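Keeping Cell 2 Running: Setup and Upkeep of a Small Bottle-Sorting Arm

Student project report, Imier Technical College, Automation Workshop
By Rosimeire Furtado
Project advisor: Ans Van Leeuwen

Print this page | E-mail this page

1. What I took on

Cell 2 is the smaller of the two robot cells in our workshop. It has one arm, a two-finger gripper with yellow fingers, a wrist camera and a control box that we call the Grelow box, after the company that built it. Earlier students wrote the sorting program, and it was already good when I got it. My job was the machine itself: put it back into working order after the move from the Cotville building, write a service routine that the next group can follow, and fix whatever I found along the way. I found plenty, and I loved it!

2. State of the cell at the start

The arm powered up on the first try, which made my day. Everything after that was slower. The base had been bolted down on a new bench, so all of the old taught positions were off. The gripper closed unevenly, with the left finger arriving before the right. The wrist camera picture dropped out whenever joint 5 turned past a certain angle. The log from the old building listed 37 stops in its last month of use, and most of them had the same short note, "camera lost."

3. The cable

I started with the camera cable because every other job depends on it. With the power locked out I took off the wrist cover and followed the cable back along the forearm. It had been tied down tight at both ends of the joint, so each turn pulled on the plug. I replaced the cable, left a loose loop at joint 5 and used soft straps in place of the hard plastic ties. Then I ran the joint from end to end 40 times at low speed with the picture open on the monitor. No dropouts. (I ran it again the next morning just for the pleasure of watching it.)

4. The gripper

The uneven closing came from the finger carriers. One of them had old grease packed into its slide, dark and almost hard. I cleaned both slides, put on a thin coat of fresh grease and set the fingers back on with new screws. The fingers are held by six screws altogether, and they have to be tightened a little at a time, going back and forth, or the finger sits crooked. Ans showed me how to check this with a strip of paper between the closed tips. If the paper slides out at one end and sticks at the other, start over.

After that came the open position. The cell handles small capped bottles in a lot of colors, and they end up close together, so the fingers need to come down wide open over a group and still keep clear of the tray. 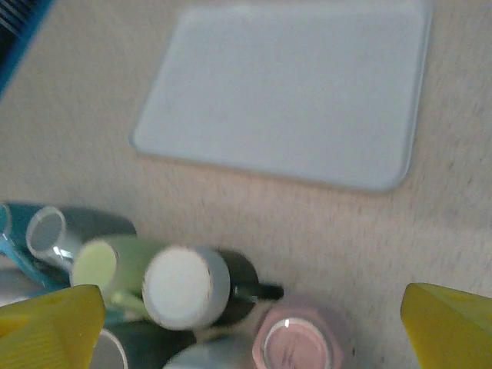 How often should the fingers be taken off and cleaned?
Once a month in normal use, and any time the paper strip test fails.

5. Teaching the positions again

I could have shifted all the old points by one offset, and I did try. It was close at the near side of the bench and clearly wrong at the far side, which told me the base was also turned a little. So I taught a new base frame from three marks on the bench and then checked every point by hand. There are 86 of them. It took two long afternoons, and by the end I could drive that arm with my eyes half shut. I saved the old file under its own name so that the two can be compared.

6. Service routine

Before each session:
- Wipe the camera lens with a dry cloth.
- Look at the cable loop at joint 5.
- Press the emergency stop and confirm that the arm will not move.
- Run the home program at low speed.

Every month:
- Fingers off, slides cleaned and greased, paper strip test.
- Check the base bolts against the paint marks.
- Copy the program files to the Espiritu drive.

7. Still to do

The fan in the Grelow box is noisy and I think its bearing is going. A new one is on order and should be fitted in April. I would also like a proper bracket for the strap at the elbow, where for now the cable is held by tape. The drawing for it is in the project folder, and whoever takes over the cell is welcome to change it.

Last updated: March 22, 2018

Related reports
Cell 1: Replacing the Conveyor Belt
A Beginner's Guide to the Grelow Box
Moving the Workshop from Cotville
Espiritu Drive: Where Files Go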